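AIRSHOW NEWS: Brernitow Air Day moves to Mullovton Airfield and will sell tickets in advance only

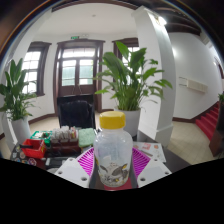
Can visitors still buy a ticket at the gate? Gate sales have ended, and every adult and child over five will need a ticket bought before the day of the show.

The organizers of the Brernitow Air Day have confirmed that this summer's show will be flown from Mullovton Airfield, after 17 years at the smaller grass strip outside Brernitow. The show keeps its name and its July slot. Flying will start at 1 p.m. and end shortly before 5 p.m., with gates open from 9 a.m.

The change of site follows a review of last year's event, when traffic on the single road into the Brernitow strip backed up as far as the county highway and the first two displays were flown before many ticket holders had parked. The review also found that the distance between the crowd line and the display line could not be increased at the old site without closing a neighboring farm road for the whole afternoon. The landowner and the county were unable to agree on a closure.

Mullovton has a paved runway, a separate taxiway and two road entrances. The organizers say the crowd line will be set along the south side of the field, facing north, so spectators will not be looking into the sun during the afternoon. The display line will be marked on the far side of the runway, and no aircraft will be flown over the parking fields or the crowd at any point in the program.

Attendance will be capped at 3,568 paying visitors. The figure comes from the site plan filed with the county and is based on the parking space and the number of exits. Children age five and under do not count toward the cap and will be admitted free. The old arrangement, under which anyone could pay cash at the gate until the fields were full, has been dropped. Police had asked for a fixed number so that the junction at the east entrance could be staffed properly.

Almost 3,000 people attended last year. Tickets went on sale to members of the Dutevstead Flying Club this week and will be offered to the general public at the start of next month. The club, which has run the show since it began, has moved its own office to Mullovton and expects to base its aircraft there through the fall.

The flying program has not been published in full. Confirmed so far are a four-ship formation team flying piston trainers, a solo aerobatic display in a high-performance monoplane, a glider display set to music, and a pair of restored liaison aircraft. The club is in talks with the operator of a twin-engine transport about a flypast, and says a decision will depend on the aircraft's maintenance schedule. There will be no jet displays. The Mullovton runway is long enough for some of the smaller types, but the noise terms in the airfield's operating agreement limit jet movements at weekends.

Pyrotechnics have also been left out this year. They were used at the close of the last two shows, and a small grass fire after one of them was put out by the airfield crew. The club said at the time that no damage was done, and the review did not list the fire as a reason for the change. The closing slot will be taken by the formation team instead.

All display pilots will attend a briefing at 10:30 a.m., and any pilot who misses it will not fly. That rule was already in place at Brernitow, but the briefing used to be held at noon, which left little time to deal with late changes. A flying control group of three will monitor the displays from a position beside the runway, with authority to stop any of them by radio. The cloud base and crosswind limits for each display will be set out in writing and given to the pilots a week ahead.

Static aircraft will be parked on the west apron and open to visitors until noon, when the apron will be cleared for the display aircraft to start up. Visiting pilots who want to fly in must book a landing slot. None will be given after 11:30 a.m., and no departures will be allowed until the flying program is over and the field has been reopened. Fly-in crews need show tickets like anyone else.

Courtois, the ground handling company that looks after fuel and marshaling at Mullovton, will provide the ramp crews. The company handled the move of the club's aircraft in the spring. Fuel for display aircraft will be supplied from a truck on the west apron, and the self-service pump will be shut down for the day.

Parking is included in the ticket price. Drivers coming from Dutevstead should use the west entrance and those coming from the Brernitow side should use the east entrance, whatever their navigation apps tell them. A shuttle bus will run from the Mullovton rail station every half hour from 8:45 a.m. The last bus back will leave the airfield at 6:30 p.m. Bicycles can be left inside the west gate.

Drones may not be flown on or near the airfield. A temporary airspace restriction has been requested for the afternoon and will be published through the usual channels once it is approved. Local pilots are asked to check for it before flying. Folding chairs are welcome along the crowd line, but tents, windbreaks and raised platforms are not. Dogs will be admitted on a leash.

If the weather prevents flying altogether, tickets will be valid for next year's show. Refunds will be made only if the event is canceled before the gates open. A shortened program, or the withdrawal of one or more aircraft, does not count as a cancellation.

Residents living next to the airfield will receive a letter with the practice times. The only rehearsal flying planned is on the evening before the show, between 5 p.m. and 7 p.m.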